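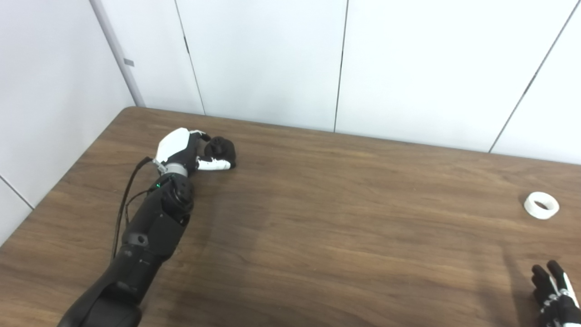
Pravarlow wanted to know, before anything else, whether the thing would survive a teapot. The question came in by email from the Pravarlow branch of our readers' panel, an hour after word got out that Hedegaard was bringing back the folding card table, and it set the tone for most of what followed. Could you put a hot pot on it? Could you lean on it while standing up? Would it pinch?

The answers are yes, within reason, and not any more.

March 20, 2020

HEDEGAARD BRINGS BACK THE FOLDING CARD TABLE, WITH APOLOGIES TO EVERYONE'S FINGERS

Sudville – Hedegaard, the furniture maker, today announces the return of the Kasasura, the folding card table it stopped making 15 years ago and has been asked about ever since. The new Kasasura goes on sale through the company's website and its Sudville showroom. A first run of 500 tables has been made, each with a number stamped on the underside where no guest will ever see it.

The original Kasasura was a square table with four folding legs and a green baize top. It was bought for bridge and used for jigsaws, buffet suppers, sewing machines, wallpaper pasting and the seating of younger cousins at family dinners. It spent the rest of its life behind a wardrobe. Hedegaard's files contain a good many letters in praise of it, and nearly all of them mention the catch.

The catch was a sprung steel clip that held each leg open. It worked very well. Closing it called for a firm thumb, a certain angle of approach and a willingness to be hurt. Owners wrote in with their own methods, which included a wooden spoon, a shoe and, in one case, waiting for a son-in-law to visit. The company looked at changing it on several occasions and each time decided that people had got used to it.

The new table has a different catch. A sliding collar drops over the joint when the leg is opened and lifts with two fingers when it is time to put the table away. Our workshop has opened and closed one leg 5 times a day since November, mainly when passing, and once for a bet. All fingers are accounted for.

WHAT HAS CHANGED

The top now comes in two finishes. The baize remains, in the same green, for people who intend to play cards. A plain oiled oak top is offered for people who intend to say they will play cards. The two cannot be swapped, although we fully expect somebody to try.

The legs are beech, as before, and a little thicker. The rubber feet no longer leave grey rings on pale carpet. This was the second most common complaint about the old table, and we would like to thank the reader who sent us a piece of the carpet.

The folded table is slimmer than the old one. It will go behind a wardrobe with room to spare, or under a bed, or into the cupboard with the ironing board, where the two of them can fall out together.

The handle is new. The first Kasasura had no handle, on the grounds that it was light enough to be carried under one arm. This was true of the table and less true of the arm. The new one is a strip of leather fixed to the long edge of the frame, and it has been tested on stairs.

WHAT HAS NOT

It still wobbles very slightly on flagstones. So does everything. A folded beer mat remains the recommended solution, and we have decided against selling one.

It still seats four adults in comfort, or six who are fond of one another. It is still the wrong height for a laptop computer, a matter on which we receive regular correspondence from people who have bought a card table to use as a desk.

ON THE TEAPOT

We return to Pravarlow. The oak top will take a warm teapot on a mat, and a warm mug on its own if you are quick. The baize top will take neither, and any tea spilt on it will stay there as a record of the evening. Spare baize panels can be ordered and fitted at home with a screwdriver and some patience.

THE OLD ONES

Hedegaard is also reopening its repair bench to owners of the original table. For the first 200 owners who get in touch, the old catches will be replaced with the new collars free of charge, though the table must be brought to the Sudville showroom in person. We regret that we can't collect. Owners who have grown attached to the old catch are free to keep it, and a short form will be provided confirming that this was their own idea.

Any condition of table will be looked at, including those used for wallpapering. Please remove jigsaws beforehand.

AVAILABILITY

The Kasasura can be ordered now in either finish. Orders are sent out in the sequence they arrive, and requests for a particular number on the underside will be met where possible. Number 1 has gone to the Pravarlow readers' panel, on loan, with a teapot mat.

Press samples are available for review and should be returned folded.

ABOUT HEDEGAARD

Hedegaard makes tables, stools and a plate rack from its workshop in Sudville. The plate rack was a mistake in the drawings that sold rather well.

Ends

Notes to editors: the name is pronounced with the weight on the third syllable, whatever your grandmother said. Cutaway drawings of the old catch and the new collar can be had from the Hedegaard press office, as can a sample of baize. Please say which green you were expecting.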